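Film > Documentary > Interviews

September
By Kristóf Rácz

Firdevs Kocabaş spent three years getting people in Stondley to talk to her about the mill fire, and most of a fourth deciding what to leave out. Her first feature-length documentary, "Rivell," runs 754 hours of tape down to 93 minutes.

"I kept nearly everything I shot for the first year," she said. "Weather, parking lots, town meetings. You don't know what the film is yet, so you don't throw anything away."

The film follows Reinhold Hinrichs, a night foreman who served 19 months for setting the fire before a judge threw out the verdict. Hinrichs turned down her first two requests. He agreed after she sent him a rough cut of the interview with his former lawyer, Hartmut Ackermann.

"He wanted to see if I was going to make anyone look stupid," Kocabaş said. "He called me and said, okay, come by at 6 a.m. That was a test too, I think."

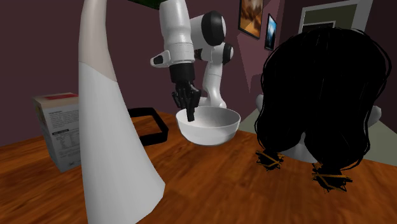 She paid for the early work herself, mostly by editing training videos. A small grant came later, and editor Benedikt Petersen joined once there was money to pay him. The two disagreed about the trial footage. Petersen wanted to open with it. Kocabaş wanted to hold it back until the second half, and she won.

"Benedikt still thinks I'm wrong," she said. "If you start in the courtroom, people pick a side in the first minute. I wanted them to meet Reinhold at his kitchen table first."

The film does not name another suspect. Kocabaş said she had a theory at one point and dropped it when she couldn't back it up. "I'm not going to do to somebody else what was done to him."

"Rivell" was first shown in Stondley, in a hall with 300 seats. Hinrichs watched from the back and left before the questions. He has told her he won't be seeing it again.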